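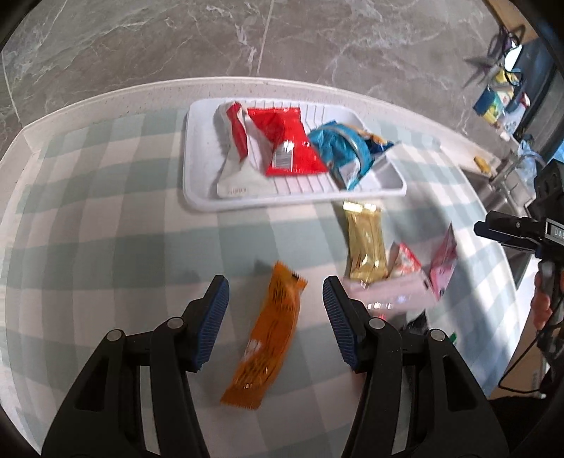

Can a machine sort snack packets yet?

Barrett Greenberg
I run a small snack counter and every evening we put mixed packets into trays. It is dull work, so I would like to give it to a machine. My budget is 300 dollars. Is this possible now, or should I wait?

Alaric Boateng
For this money, no. A box keeps its shape, but a soft packet bends when you squeeze it, and a shiny one can confuse the camera. I asked Pidunis for a price in November and they wrote 3,309 dollars, without the installation. Holding one bag is the easier part.

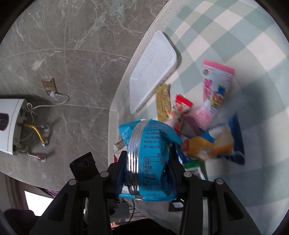
A light-blue bag held around its middle, with the tray behind

Fellura
My cousin has one and it is ok. Very slow, around 50 packets in one hour. You can maybe rent.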